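Teaching the planner that a handle moves

I've been promising a post on the basket work for a while, and last night at 11 pm the thing finally clicked, so you're getting it while I'm still excited. If you've been following along since January you know that Tralline is our motion planner, Trarnora is the perception service that feeds it, and the two of them have spent most of their lives disagreeing about what is in front of the arm. They now agree about baskets! Mostly!

Some background for new readers. Tralline plans against a world model made of simple shapes: boxes, cylinders, and the odd mesh when we can afford it. Trarnora looks at the depth and color streams and says "there is a box here, this big, this pose, this sure." For solid things on a table that gets you surprisingly far. A basket is a miserable fit. It's mostly air, the sides are a grid, and it has this big hinged hoop that can be up, down, or anywhere in between. Call it one box and you either forbid the gripper from ever reaching inside, or you shrink the box and clip the handle on the way in.

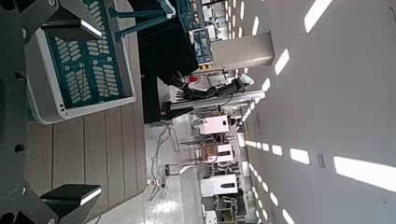
Lemlow Robotics / Manipulation Software / Team Notes

So what did I change? The short version is that a basket in our world model is now a tiny mechanism. There's a body, which is a floor plus four walls, and there's a handle, which is a thin arch on a hinge with one angle. Trarnora estimates the body pose first and then fits the angle separately. Tralline gets both, and it also gets how uncertain the angle is, and that's the part I'm happiest about.

The old message had a single confidence number on it. You'd see 0.9-something and feel great, and then discover that the service was very sure about the body and had no idea about the handle. Splitting those apart took an afternoon of schema work and a long evening of fixing everything downstream that assumed one number. (If you have a field called "confidence" in your own messages, go and ask what it is confidence in. I'll wait.)

On the planning side, the uncertainty becomes swept volume. If the angle is well known, the handle is a thin arch and the gripper can slip past it. If it's poorly known, the arch gets smeared into a wedge, and the planner stays out of the wedge until it has taken a better look. I didn't write any special "go look again" behavior for this. The wedge makes the direct path expensive, a viewpoint move makes the wedge smaller, and the search finds that trade by itself. Watching it do that in the simulator for the first time, I said something out loud that I won't type here. 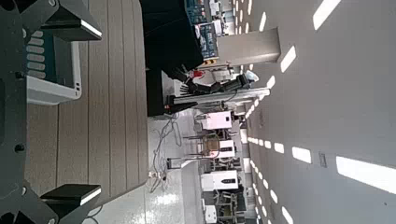
Getting from the simulator to hardware was the usual adventure, and the biggest surprise was timing. The wrist camera and the joint states arrive on different clocks. I'd been matching each camera frame to the nearest joint state, and at low speed nobody would ever notice. Once the arm is moving quickly toward a new viewpoint, though, the nearest state is stale enough to push a thin arch sideways in the world model. A box absorbs that kind of error. An arch that's a finger wide does not.

The fix was to interpolate between the two joint states on either side of each image timestamp, with quaternions done properly, and to refuse the frame if there's no later state yet. It adds a small delay. I fought against that delay for far too long before measuring it and finding that the planner was idle during that window anyway.

I also got to write a new tool, which is my favorite kind of week. It's called Aidoo and it is a log replayer with opinions. You point it at a recording, it runs the current Trarnora build over every image, and it draws the estimated handle as a ghost on top of whatever the camera saw. Then it sorts the frames by how much the estimate jumped since the previous one. Scrolling the top of that list tells me more in five minutes than a day of staring at plots. Our current regression set is 2,249 frames, small enough that I run the whole thing before every merge and large enough that it keeps catching me.
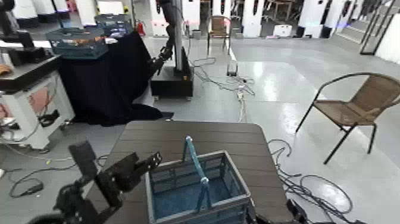

Segmentation was the other half of the job, and I'd put it off because I thought it would be dull. It wasn't! The question is how to tell the fit which pixels belong to the handle and which belong to everything behind it. From the head camera, a raised handle has very little basket behind it. The light blue arch stands clear above the far rim with the room showing through the middle, so a depth average over its bounding box gives you some blend of handle and floor that exists nowhere in the real world. I switched to fitting the arch as a curve and sampling depth only along it, then throwing away samples that disagree with the hinge positions. That also dealt with the glossy floor, where reflections of the ceiling lights make bright streaks that the old segmenter loved to grab.

The hinges do a lot of work here. Both legs of the arch have to end at them, and they're fixed to the body, so once the body pose is good you only have the one angle left to search. I sweep it coarsely, take the best few candidates and refine each one. There's a nice side effect: when two angles score almost the same, you know the view is ambiguous and you can report a wide spread instead of picking one and hoping.

From the wrist the problem flips. Up close the fingers cover part of the view, and what's left is mostly wall grid with slots in it. We mask the fingers using the gripper model and the measured opening, with a margin of 4 pixels. The slots turned out to be useful after all, as their rows give a strong direction for the wall.

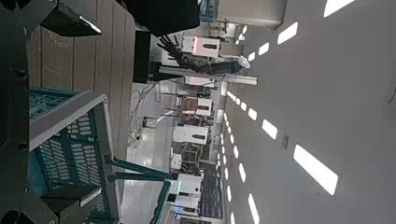

Wrist camera view with the teal crate at the gripper.

Crates and baskets share the same body code now, and the handle is an optional part. I was dreading that refactor, and it ended up deleting more lines than it added. The config files for each container went from a page to a handful of numbers, and adding a new one takes me less time than making coffee.

Still on my list: handles that are halfway through falling while we look at them. The fit assumes the angle is constant across the frames it combines, so a moving handle shows up as a wide wedge. That's safe but slow. I want to add an angular rate to the estimate and let the planner predict where the arch will be on arrival. I have a branch for it, and the branch has one passing test, and the test is the one that checks that the file imports.

I also want Aidoo to show planner decisions next to the perception ghosts, so I can see the moment Tralline gives up on the direct path and goes for the extra look. Right now I do it with two windows and a lot of squinting. If you've built a timeline viewer you like for this sort of thing, leave a comment, especially if it copes with logs where the clocks don't agree.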